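I have been knitting the same sweater since last September, and I'd like that to be understood before anyone asks me again when I'm going to start on theirs.

It began with a yarn sale. There's a mill shop out past Flornville, the kind of place with gravel for parking and a bell on the door, and twice a year they clear out whatever odd dye lots they're left with. I went in for sock yarn. I came out with a whole bag of red, sort of a tomato-soup red, because it was in the bin by the register and I have no self-control within arm's reach of a register. The label said 12 balls to a bag and I did zero math about whether that was enough for a sweater. (It wasn't. We'll get there.)

The pattern is called Drumon, and if you've been anywhere near knitting forums you've probably seen people complaining about it. It's a plain pullover, worked from the neck down, and it starts out so nicely! You cast on 90 stitches, you go around and around, you watch your shows, you feel like a genius. Then the sleeves split off and the instructions get a little dreamy. There's one line that just says "continue as established," and I read it out loud in my kitchen probably every night for a week. Established by whom?

I ripped the yoke out twice. The first time was a twisted join, which I've done before and will do again, and the second was because I'd been happily knitting away on the wrong needle size for the whole of a mystery series. I never did find out who did it either, I was too mad to watch the last episode.

Then I ran out of yarn halfway down the second sleeve. If you've never run out halfway down a second sleeve, picture running out of gas with your house in view. The mill shop had nothing left in that dye lot, and the lady on the phone was very kind about it but clearly hears this a lot. I ended up on one of those destash boards where people sell off their leftovers, and somebody there had two balls of it, still banded, for less than I'd paid at the sale. They even tucked a tea bag into the package. Knitters are good people, mostly.

So it's off the needles. It isn't done, because I still have the ends to weave in and there's a spot under the left arm I'm pretending I haven't noticed, but it's off the needles and I can lay it out on the bed and look at it. 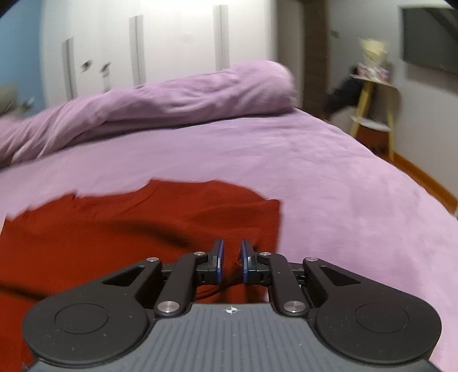 Tomato soup red, and a little rumpled still.

Now for blocking, which I used to skip completely. I figured it was something fussy people did, like ironing pillowcases. Then I made a cardigan that curled up at the bottom like an old sandwich and I changed my mind. My routine is nothing special. I fill the bathtub with cool water and a capful of Talukder wool wash (it smells like a hardware store, in a nice way), push the sweater under, and leave it alone for as long as it takes to eat lunch. No swishing and no wringing. You lift it out like a sleepy toddler with a hand under everything, roll it up in a towel, and stand on the towel. Standing on it is the fun part.

After that it goes out flat and I nudge it to size with a tape measure. This is where I always get greedy and try to add two inches to the body, and the sweater always takes them back by morning. I used to pin everything to death but I've eased off on that. Pins in the ribbing only make it sad and flat, so the cuffs and hem get left to do what they want. 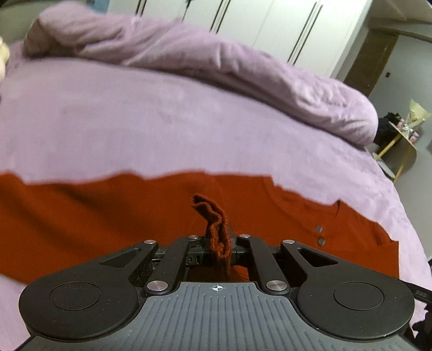

Laid out on the bed, where all my sweaters end up sooner or later.

A few people have asked what needles I used, so: Vurkico circulars, the bamboo ones, which I love for the body and can't stand for sleeves. The cable has a memory like an elephant. I dunk mine in a mug of hot water before I start and that helps for an evening.

I also kept track of my rounds on this one for the first time, on the back of an envelope, and when I added up my little tally marks it came to 674. That includes the ones I ripped out, which I feel I earned. I don't think I'll do it again. It made me aware of my own life passing in a way I don't look for in a hobby.

Next up is a hat. A small hat, in gray, with a pattern that fits on one page and doesn't use the word "established" anywhere, I checked. And then maybe mittens, if the ends on this thing ever get woven in. There are a lot of ends.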